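Mobile manipulator area - pre-run safety and good practice checklist, with inspector's comments
Site: Pluvstead, shelf-picking room
Issued under: Dreltix house rules for shared robot spaces, October revision
Outcome: open for use, with actions (see section 6)

Mark each line OK, ACTION or N/A. A line marked ACTION needs a comment. Lines marked (S) stop the run until they are cleared.

## 1. Floor and access

- [x] Walkway from door to emergency stop clear - OK
- [ ] (S) Cables on the floor covered, taped or routed along a wall - ACTION
- [x] Floor even enough for a wheeled base - OK
- [ ] Standing positions for people marked on the floor - ACTION

**Comment, cables.** A dark cable lies across the wood floor with no cover over the stretch inspected. Two hazards apply: a person may trip, and a wheeled base may run over it or drag it. House rules call for a ramp wherever a cable crosses a route used by either. Fit a Plaline low-profile ramp or take the cable round by the skirting. Tape alone is accepted for a single shift.

**Comment, standing positions.** The rules allow a person to work at a table with a mobile unit only if the unit is in hold or in reduced speed mode, and the person has been told which. State must be confirmed out loud before hands go onto the table top. A light on the unit does not count as confirmation - colours differ between makers and between software versions.

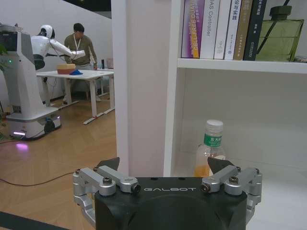
## 2. Gripper and wrist

- [x] Pivot screws on both finger linkages present - OK
- [x] Pivot screws checked with a hex key - OK
- [x] Fingertips secure, no play when pushed by hand - OK
- [x] Housing free of cracks - OK
- [ ] Grip force limit recorded on the run sheet - ACTION

**Comment, screws.** Check with the key, power off, arm supported. A visual check is not enough. If a screw turns at all, remove it, clean the thread, refit it and note the time. Two loose screws on the same linkage in one week means the gripper comes off for a bench inspection.

**Comment, force limit.** The limit in use was 65 N. This is within the house ceiling but was written only on the whiteboard. Enter it on the run sheet. A value which lives on a whiteboard gets wiped, and the next operator then works to the default.

**Comment, pinch points.** The gap between the linkage bars closes as the fingers move. Keep hands out of it even when the fingertips themselves are well clear. Hair tied back, lanyards off or tucked in, for anyone within reach of an arm. The Fitzgerald breakaway type may be worn tucked in, but is still not to hang free.

## 3. Shelving and objects

- [ ] (S) Shelf unit fixed to wall or weighted - ACTION
- [x] Shelf boards level - OK
- [ ] Glass items removed or entered as an exception - ACTION
- [x] Caps on drinks bottles closed - OK
- [x] Heavy items no higher than the upper board - OK
- [ ] Thin film and plastic bags reviewed - ACTION

**Comment, fixing.** The unit passed a hand push at the top but has no bracket. An arm which misjudges depth will push harder than a hand. Fix with 4 brackets, two per side. Until then, approach speed towards the shelf is limited to the lowest setting.

**Comment, glass.** One green glass bottle is kept on the upper board beside the books. Glass is allowed only where it is a listed target or a listed obstacle, and it was neither. List it or take it away. If it stays, keep a dustpan, cut-resistant gloves and a lidded bin in the room.

**Comment, liquids.** Bottles with some liquid left in them are allowed, since they behave differently from empty ones and the difference is useful. Caps must be screwed down by hand before each run. No open cups on any board.

**Comment, bags.** A marker pen is stored in a translucent bag on the lower surface. Film can catch on a fingertip and be carried off with the next object. After any run which touches a bag, open the fingers fully and look at both tips before going on.
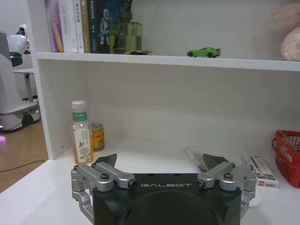

**Does the whole checklist have to be repeated when only the objects on the shelf have been changed?**

Only section 3 has to be repeated, provided the base has not been moved by hand and the gripper has not been taken off. If either has happened, start again from section 1.

## 4. Emergency stop and supervision

- [x] (S) Emergency stop tested with the arm moving slowly - OK
- [x] Wireless stop charged and in the operator's hand - OK
- [x] One named operator per unit - OK
- [x] Second person within call - OK

**Comment.** Stop tested 4 times, twice on each device. All tests held. Reset needed a deliberate action each time, as required. The operator may not type, film or handle objects while holding the wireless stop.

## 5. End of run

- [x] Arm lowered to rest pose before power off - OK
- [x] Fingers left open - OK
- [ ] Charging lead stowed after use - ACTION

**Comment.** Lead found coiled on the floor behind the door. A hook at waist height is enough.

## 6. Actions

1. Cable ramp or reroute. Before next run.
2. Shelf brackets. Within 4 working days, low approach speed until done.
3. Glass bottle listed or removed. Before next run.
4. Force limit copied to run sheet. Same shift.
5. Floor marks for standing positions. By next monthly inspection.
6. Bag check added to the operator's card.
7. Hook for charging lead.

Items 1 and 3 to be signed off at the door by the operator on duty. Keep this sheet in the room folder for over a year - older sheets go to the Dreltix archive shelf.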